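Search the FAQ
Type a word or two
Go

Old desktop towers: your questions, my answers

Hi, I'm Gaétan Friesen and I run the Raltcombe parts bench, where old desktop computers get pulled down, cleaned up and, with a bit of luck, sent home again with somebody. I get the same emails over and over (I don't mind, keep them coming!) so I've put the answers on one page. Last gone over Fri 23 October.

Do you take any old tower?

Pretty much. Dusty is fine, missing screws are fine, a side panel that's lived behind the couch since the last move is fine. I'd rather not have anything that's been left out in the rain. If you've got more than 7 to drop off, send me a message first so I can clear some shelf space.

What's worth keeping in a really old one?

More than you'd think! Power supplies, drives, memory, cables, the little brackets that are a pain to find later. The case itself too, if it isn't bent. I've got a whole bin of blanking plates sorted by colour, which my family finds hilarious.

How do I know which plug goes where on the board?

Take your time and look at the colours and shapes before you touch anything. Manufacturers liked to colour their sockets, but they didn't all use the same code, so treat colour as a way to remember where a cable came from on that particular board. Take a photo on your phone before you unplug things. Then take another one, closer.

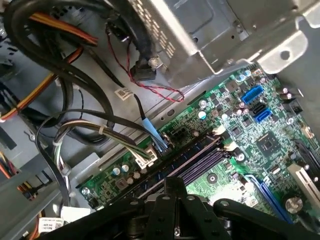 SATA ports in blue and black, with the coin cell down in the far corner.

Should I pull the coin battery?

If the board is going on the shelf for a long while, I do. They're cheap, and an old one can leave a crusty mess behind. Ease the clip back gently and lift the cell out, no screwdriver under it please. Your clock and BIOS settings will go back to default, so write down anything you've changed. And keep the cell well away from kids and pets, those things are seriously dangerous if swallowed.

Do I need a wrist strap?

I wear one. Plenty of people don't and get away with it, and I got away with it too for years until I very much didn't (goodbye, lovely sound card). Unplug the tower from the wall, hold the power button in for 15 seconds, and get yourself grounded before you reach in. Skip the wool sweater as well.

What order do you take things out?

I lay the tower down on its side so the board faces up at me, then I work from the loose stuff to the fixed stuff. Cables come first, then cards, then memory, then drives, and the power supply once nothing's hanging off it. The processor comes out whenever I can get at it comfortably. Keep a dish for the screws. Two dishes is better, because case screws and drive screws look like twins right up until you strip a thread.

What do I do with the processor socket once the chip is out?

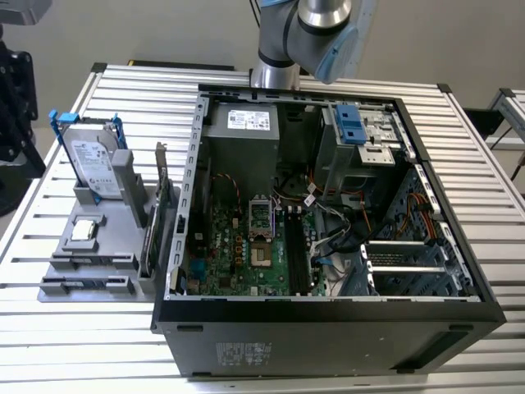

Sockets are the part I nag people about most, and I'm not sorry. Some have pins so fine that a sleeve brushing past will bend them, and after that you're in for an evening with a magnifier and bad language. With the metal bracket flipped up like this one, the socket is wide open to whatever drops in, so I shut mine and pop a cover on if I'm leaving the bench, even just to put the kettle on. Got no cover? Ask me, I have a jar of them.

How much do you charge?

Looking is free. A full strip and clean is $40, and that includes me telling you what I'd do with it if it were mine. Parts are priced on the tag. Anything with no tag is probably mine, so please ask!

What about the files on my old drive?

Take the drive home with you, or leave it and I'll wipe it while you wait, if you've got the patience (big ones are slow). I don't go poking around in people's files. I did once get a box of drives labelled "1,000 photos DO NOT LOSE" and I drove it straight back to its owner.

Can I come and learn to do it myself?

Yes please. The beginner sessions start up again in May at the Caron room, and you can bring your own tower or use one of mine. Wear something you don't mind getting grubby, because the inside of an old fan is a horror. Tea's on me.

Recently added
Cleaning a fan without wrecking it
Morby cable swap: what to bring
Thermal paste, how much is too much?
Zavonen shelf labels, the printable version

Contact Gaétan | © Raltcombe parts bench | Back to top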